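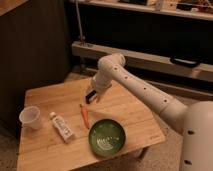 Looking after a guitar and practice gear at home

Posted 1 March 2021 by Beatriz Fonseca
Filed under: Home workshop

These are the jobs I do on my own instruments between proper set-ups. Most of them take less than half an hour and need nothing you can't get from a hardware shop or the kitchen drawer. If the neck is twisted, the top has lifted or a brace has come loose, leave it alone and take it to a repairer.

Changing strings on a steel-string acoustic

Put a folded towel on the table and another, rolled up, under the neck. Slacken each string before you cut it. A string cut at full tension can whip, and the loose end will find your hand.

Push the bridge pins up from inside the soundhole if they are tight. A coin wrapped in a bit of cloth does the job on the smaller pins. Pliers chew the heads, and a chewed pin never sits right again. Keep the pins in order in an egg box, as they wear to fit their own holes.

Bend the ball end of the new string very slightly, drop it in the hole, press the pin in with the slot facing the string and then tug the string until you feel the ball seat against the plate. If the pin rises, start again. Two or three turns round the post is plenty for the thick strings, a few more for the thin ones. Stretch each string gently with your fingers, retune, and do that twice more.

Old strings go straight into a jam jar with a lid. They will come through a bin bag, and I have had one in my heel.

Cleaning the fingerboard

Do this when the strings are off. An old toothbrush, dry, gets most of the dirt from along the frets. For anything stubborn, use a cloth just damp with water and wipe it dry at once. Rosewood and ebony can take a very small amount of mineral oil once or twice a year. Put it on, leave it for five minutes and wipe off everything you can. Maple boards with a lacquer finish should not be oiled at all. Treat them like the body.

I used lemon oil from the cleaning aisle for years until Afonso Brandão, who taught me to dress frets, pointed out that the bottle I had was mostly perfume and solvent. Read the label. If it doesn't list what is in it, use something else.

Dull frets can be brought back with a strip of 1000 grit wet-and-dry, used dry, followed by a scrap of metal polish on a cotton bud. Mask the wood on both sides with low-tack tape first and peel it off towards the edge of the board. Work along the length of each fret.

Wiping down the body

A dry cotton cloth after playing saves a lot of work later. Old T-shirts are fine so long as you cut off the seams and any printing. For greasy marks on a gloss finish, breathe on it and wipe. If that fails, use a drop of washing-up liquid in a mug of warm water, with the cloth wrung out hard.

Furniture spray with silicone in it is a nuisance. It looks good for a week, gets into every little crack, and stops glue or lacquer from taking if the guitar ever needs a repair. Matt and satin finishes go shiny in patches if you rub them with anything abrasive, and you can't undo it.

Nitrocellulose lacquer reacts with some rubbers and plastics. If your guitar is an older one, check the stand before you leave it there overnight. A strip of cotton cloth round the arms and yoke is a cheap fix.
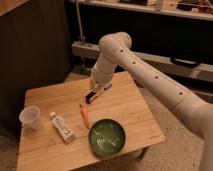 The same goes for straps. Vinyl ones left lying across the body in a closed case can leave a mark that looks like a burn. Take the strap off and put it in the accessory compartment, or coil it up and keep it somewhere else altogether.

Buzzes and rattles

Before you blame the frets, check the simple things. Play the note that buzzes and have someone else put a finger on each of these in turn:

The nuts round the tuner posts. They work loose every winter in my house. Finger tight, plus a small nip with the correct spanner.

The screws on the tuner buttons.

The string ends at the headstock. Long tails rattle against one another. Cut them short.

The jack socket and battery clip, if there is a pickup fitted. A wire touching the inside of the top makes a noise that is very hard to find from the outside. Tape it down.

Whatever else is in the room. I spent an evening on a rattle that came from a glass lampshade, and it only did it on a low G.

If the buzz is on the open string only, the slot in the nut may be too deep. As a stopgap, slip a sliver of paper under the string at the nut. A proper repair is to fill the slot or cut a new nut.

Tuners that slip

A tuner that turns with no effort usually wants the little screw in the end of the button tightening by a quarter turn. Sealed tuners need no oil. On open-geared ones, a smear of petroleum jelly on the worm with a cocktail stick is enough for a year or more. Wipe away the old black stuff first.

If the string sticks and then jumps as you tune, the trouble is at the nut. Rub a soft pencil in the slot. A 2B works well. Blow out the dust before you put the string back.

Damp and dry air

Solid wood instruments are happiest when the room stays fairly even. Buy a cheap hygrometer and keep it in the case, where the guitar is. Above 70 per cent the top starts to swell, the action goes up and the sound gets woolly. When the heating has been on for weeks it goes the other way, and you will feel the fret ends sticking out at the edge of the board.

For dry air, a soap dish with a piece of clean sponge in it, holes drilled in the lid, is as good as most of the bought humidifiers. Wet the sponge, squeeze until no more drips, close the lid and put it in the case under the headstock. Check it every few days. For damp air, use sachets of silica gel and dry them in a low oven as the packet says.

Don't leave the guitar in the car in July. The glue at the bridge softens with heat, and the strings are pulling on it all the time.

Leads and plugs

Most crackles come from a lead. Plug it in, turn the volume down low and wiggle each end. If it crackles at one end only, unscrew the barrel of the plug and look at the joints. A dull grey, lumpy joint wants remaking. Cut the cable back by a couple of centimetres, strip it, tin both parts and solder again. Remember to slide the barrel on to the cable before you solder. I forget at least once a year.

Moulded plugs can't be opened. Cut them off and fit a metal one.

Coil leads loosely, over and under, and tie them with a strip of hook-and-loop tape. Wrapping them round your elbow puts a twist in every turn and breaks the screen in the end. Mark both ends of every lead with the same colour of electrical tape so that you can find the other end when there are five of them under a table.

A scratchy volume knob can be cured with contact cleaner. Use the sort made for controls, a short squirt into the gap in the casing, and turn the knob end to end twenty times. General-purpose water-repelling spray is the wrong thing. It leaves a film that holds dust.

A shelf for song books and sheet music

Music books are taller and floppier than ordinary ones and they slump. Mine live on a shelf 1320 mm long with an upright every hand's width or so, cut from offcuts of the same board. Glue and one screw from underneath is enough for each upright. Set a strip along the front edge, just proud of the shelf, to stop thin scores sliding out.

For loose sheets, use box files laid flat. Write the contents on the short end. Torn corners can be mended with document repair tape. Ordinary sticky tape turns yellow and the glue comes through on to the next page.
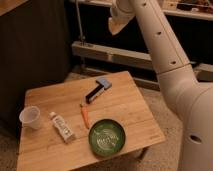 Drums and Percussion

Practice pads. A tacky rubber pad that has gone shiny can be freshened with warm water and a little washing-up liquid on a nail brush. Let it dry flat and away from the radiator. If the pad walks about on the table, put a square of non-slip drawer liner under it.

Squeaky pedals. Find the squeak before you oil. Press the pedal by hand with your ear near the hinge, then near the spring. A single drop of light machine oil on the hinge pin, or a dab of grease where the spring hooks on, will deal with most of them. A bit of felt threaded through the spring stops it ringing.

Sticks. Roll them on a flat worktop before you buy, and again when you get home. Light splinters can be sanded off. Once there is a soft patch at the shoulder, the stick is finished and will do for stirring paint.

Wing nuts and felts. Keep spares in a tin with the tuning key. Sleeves for cymbal stands can be cut from clear tubing from an aquarium shop. Take the stand with you and try the size.

Shaker eggs. If the seam opens, tip the filling into a bowl, run a thin line of plastic glue round one half, refill and hold the two halves together with a rubber band overnight.

Related pages: Quietening a spare room; Regluing a music stand; Recorder joints that stick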